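## Two gray bins and a lot of carpet

Monday, June 22, 2020
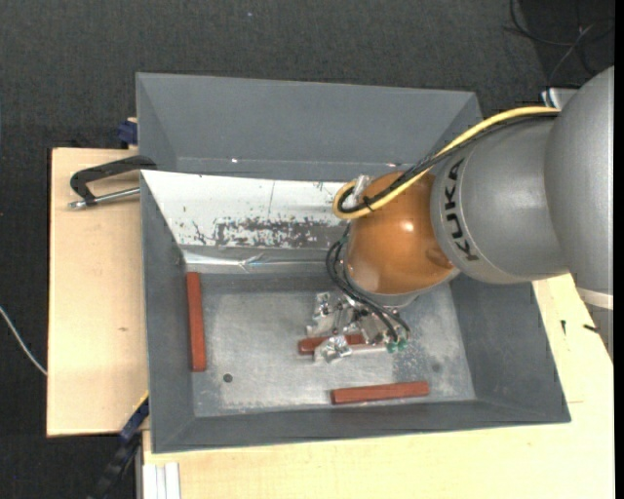

*Two bins, back to back on the worktable, with the red-brown bars in the front one.*

Well, it's my turn to do the "what's on your table" column, and I've been putting it off since Abelardo Cisternas wrote such a nice one on coat hooks. I'm going with bins. Plain gray open-topped bins, the kind you walk past a hundred times a week and never once think about until the day you can't find one!

When we moved into the Wulbridge rooms back in December, everything small lived in cardboard. Bars, fittings, tape, the good scissors, all of it. Cardboard is fine for a month. Then the corners go soft and the flaps flop in your way every time you reach inside, and Hipólito Medina writes "MISC" on the side of one and that's the end of knowing where anything is. I counted up when we finally cleared the shelves (I had to, for the order form) and we had 30 boxes marked MISC. Thirty! One of them had a single mitten in it.

So we switched to bins, and I've turned into a bit of a bore on the subject. I like them with nothing on top. Lids sound like a good idea and then you spend your whole day looking for somewhere to put the lid. I like them gray, too, though Santino Núñez argued hard for a different color for every table, and I'll admit his sketch was very handsome. My feeling is that a gray bin lets you see what's in it. Drop a red-brown bar in there and you can spot it from across the room.

I also like two together, one right behind the other with the backs touching. Side by side eats up the front edge of the table, and that's where I want my elbows and my coffee (yes, Emiliano, on a coaster). With one behind the other you've still got a good strip of bare wood to either side.

A word on the wood. I love the pale tops. They show every pencil mark and every ring, so please wipe them down before you go home. Warm water and a drop of dish soap, then a dry cloth. Skip the scrubby side of the sponge. Arnaldo Vilela has a stack of clean cloths by the sink and he'd be thrilled if more than two of us used them.

And the carpet! I wasn't sold on dark charcoal, I wanted something cheerier, but those little speckles hide a multitude of sins. They also hide screws. I've knelt on three so far. If you drop something small, turn off the overhead light and lay a flashlight flat on the floor, and whatever it is will throw a shadow you can see. Works on earring backs too.

We have 13 spare bins left from the order, stacked in the hall closet behind the Jekness catalogs. Take one if you need one, but put your table's name on the list taped inside the door so I'm not chasing them around in the fall. If you've still got cardboard under your table, flatten it and leave it by the back stairs by Friday noon.

Emiliano Bustos has the column next time. He says it's going to be on extension cords and he's already got two pages of notes, so get comfortable.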